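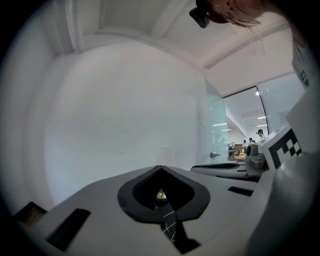
Figure 11.1 Small gold-coloured tip on a black pad, with white behind.

Chapter 11
Accent Colours

When people in the town of Gavlow were asked to repaint the old market hall, they first argued about the walls. Grey or cream? The discussion took most of the winter. In the end the walls became cream, and almost every visitor today remembers the doors, which are dark orange.

An accent colour is a colour used in a small amount beside larger areas of quieter colour. It can be a cushion, a door handle, one line of letters on a poster. The size of the area matters very much. If the orange of the Gavlow doors covered the whole building, it would stop being an accent and the eye would look for something else to rest on.

In Chapter 2 we studied neighbouring colours and how they change each other. A mid-grey looks lighter on black than on white. The same happens with accents, only stronger - a dull yellow can seem almost to shine when it has black around it.

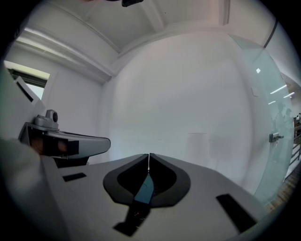 Figure 11.2 Glossy blue-teal strip in a black mount. The larger surface is light grey.

The surface of the material also plays a role. Glossy paint catches the light from a window and changes when we walk past it, while matte paint stays more or less the same. For this reason you should look at your samples both in the morning and in the evening before you decide.

In this chapter you will learn to choose an accent for a given background and to test it on paper. The exercises use the Trivell colour cards from the back pocket of the book. Please keep them out of the sun, as the reds fade.

11.1 Quiet colours and strong colours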